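Clurnareck 2 review: a planner that finally lets me go home on time

I've had Clurnareck 2 on my work machine since March, and by now I've got opinions. If you haven't run into it, it's a motion planning and task scripting package for two-armed robots. You give it a robot model and a scene, tell it what you want picked up and where it should go, and it works out the arm motions and plays them back in its own simulator. I came over from Gourlay, which I used for years and still kind of love, so a lot of what follows is me comparing the two.

Install was fine. One download, one license key, and a very long wait while it built its collision cache (go get lunch). The first launch drops you into a blank project with no hints at all, and I spent most of an afternoon hunting for the panel where you load a robot. It's under Scene, then Actors. Why Actors? No idea. Golnar Babaei, who sits across from me and had been using the beta, let me suffer for an hour before telling me.

Once you're in, though, it's a lovely thing to work with. The task script is short and readable – you write "grasp", "lift", "carry", "release" with a few settings under each, and the planner fills in everything between. You can scrub back and forth through a plan like a video, stop anywhere, and drag the viewpoint up over the robot's shoulders to see how the arms are going to share the space. I do this constantly! In Gourlay I had to export a log and replay it in a separate window, and half the time the window crashed.

My test job was a tabletop one with a couple of surfaces at different angles, small objects, one arm holding something while the other stays out of the way. Small stuff is where planners usually get silly. They'll find a path that's legal on paper and swings the elbow over half the room to get there. Clurnareck does this much less, and there's a slider called Calm that cuts it down even more. Leave it high and plans take longer to compute, but the arms move the way you'd hope they would.
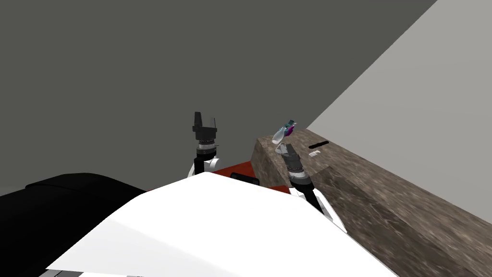 Can it plan for both arms at once, or does it just take turns?

Both at once is the default. Each arm gets its own line in the script, and the planner treats the other arm as a moving obstacle. You can switch to taking turns for a single step by adding "wait" in front of it, and I'd suggest that for anything where the grippers end up close together.

Now the speed. I ran the same set of 2602 planning problems through both packages overnight, same machine, same time limit. Gourlay gave up on 1253 of them. Clurnareck gave up on 19. I didn't believe it, so I ran the whole thing again and got the same count. To be fair to Gourlay, my settings there are old and somebody who really knows it could probably do a lot better.

The simulator is the weaker half. Looks are plain, which I don't mind one bit, but contact is fussy. Thin objects sometimes slide in the fingers when they shouldn't, and the fix is to raise the friction setting by hand for each object until it behaves. There's no way to set it for a whole group. I've complained about this on the forum, where Amirhossein Tabrizi from the support team was very nice about it and told me it's on the list. It was still on the list in September 2021, when I installed the latest update.

Other gripes: the undo only goes back a few steps, the error messages love the phrase "infeasible state" and won't say which arm they mean, and the Jultier import plugin (sold separately, grr) loses your object colors every time. The manual is good on scripting and nearly silent on perception. If you want to feed in object positions from a real camera, you'll be writing that bridge yourself. Mine took me a couple of weeks and it's not pretty.

Price is a sore point too. Brotmont is cheaper and does single-arm work just fine, so if you've only got one arm to worry about, save your money and go with that. For two arms I wouldn't go back. I'd give it four stars out of five, and I'll add the last half star the day they let me set friction on more than one object at a time.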